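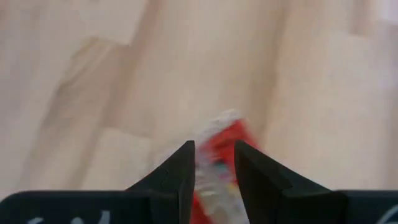 Ghoneim grasp planner, after a spring of picking things up off the floor

I should say at the start that I am fond of this piece of software, and that you may want to allow for that as you read. I've been using Ghoneim since April on a wrist-camera arm in our workshop at Irnbridge, mostly for tidying jobs: packets, boxes, the sort of small bright clutter that ends up on floorboards. Our arm has a plain black two-finger gripper, and the wrist camera sees both fingertips along with whatever is between them, so the planner gets a very close view and not much else to go on.

Setting it up

Installing it took me an evening and most of a pot of tea. The guide is written for people who already know where their hand-eye calibration file lives, and I didn't (mine was in a folder called "old", naturally). Once I'd found it, the calibration wizard was lovely. It asks you to move the wrist through a set of poses, tells you plainly which ones it would like again, and saves the lot in a text file you can read and edit yourself. Gayan Ekanayake had ours working on the second bench before lunch the next day, though he is quicker than I am at nearly everything.

How it copes with blur

This is the part I was most curious about. A camera on the wrist spends half its life smearing the world. Look at the picture at the top: the fingertips are nice and crisp, the planks have gone to soft stripes, and the red and white item has lost all of its lettering. Older planners I've used would throw a frame like that away, or, worse, decide that a dark seam between boards was something to grab.

Ghoneim gives every frame a sharpness score and leans on the arm's own joint readings when the score drops. You can see the score in the side panel, ticking along as the wrist moves, and I've grown rather attached to watching it. The fingers are masked out using the gripper model, so they don't confuse the object outline. I did have to redraw the mask by hand because our housing is wider than the stock one, and the mask editor is fiddly, with tiny handles and no undo. Please, an undo!

Speed and day-to-day use

On our rather elderly desktop a fresh plan takes 62 milliseconds, and the log keeps the last 2000 plans before it starts overwriting. I'd love that to be a setting. Fedir Maksymiv ran 700 picks through it for his own notes and his main grumble was the replay window, which opens at the beginning of the log every single time, however far along you'd got. I share the grumble.

The closing behaviour is gentle by default. You choose how far the fingers stay open on approach and how slowly they come together, and both sliders can be moved while the arm is running, so you can nudge things along without stopping to recompile. I found this more useful than any of the cleverer features on the box.

What I'd change

Apart from the undo and the replay window, the pale-on-pale case needs work. A whitish packet end against light boards, with a bright patch of floor nearby, can pull the outline short, and the planner then aims a little low. Turning up the colour weighting helps with anything that has a strong red or blue on it. For plain white things I still go back to Bukongate, which is slower and uglier but has better edges.

Would I buy it again? Yes, and I've already asked for a second licence for the other bench.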